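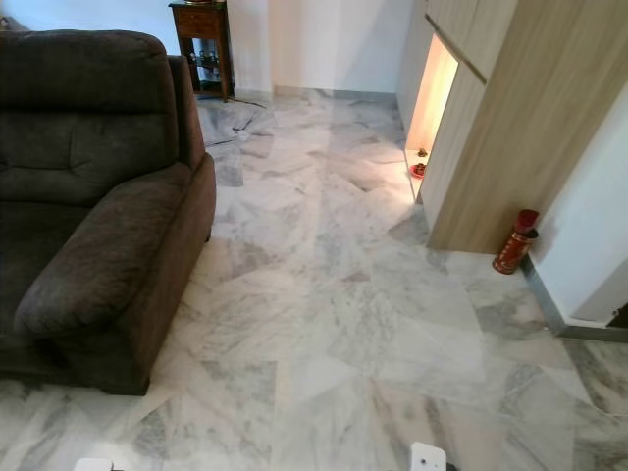
3 min read

The big dark sofa has had a bad decade. Magazines like this one told you to swap it for something slim on legs, in oatmeal, that you could see under and never nap on. Meanwhile the overstuffed kind stayed put in half the living rooms in the country, arms like bolsters, sitting flat on the floor and daring anyone to try a broom.

Ching-wen Man has sold both sorts at Kwan for years and has stopped arguing. Customers come in for the oatmeal, she says, and sit down in the brown. Charcoal-brown is the sensible end of the range: it forgives tea and newsprint, and it creases as if it had been asked to.

The trouble is usually the floor. Polished marble, white with grey clouding, throws light about the place like a hotel lobby, and a heavy sofa on top of it can look delivered to the wrong address. Adeel Marwat, who lays stone for Boten, would leave the rug in the shop. You paid for the veining, he says, so look at it. He does concede that bare marble in February is an acquired taste, and that he wears two pairs of socks at home.

What helps is a bit of reddish wood. A small side table with tapered legs takes the chill off a white wall, and a lower shelf gives all those little glass bottles somewhere to go — every house has them, and few can say what's inside. Then there is the cable. Marwat suggests running it along the skirting. Man has been meaning to do hers for 41 weeks.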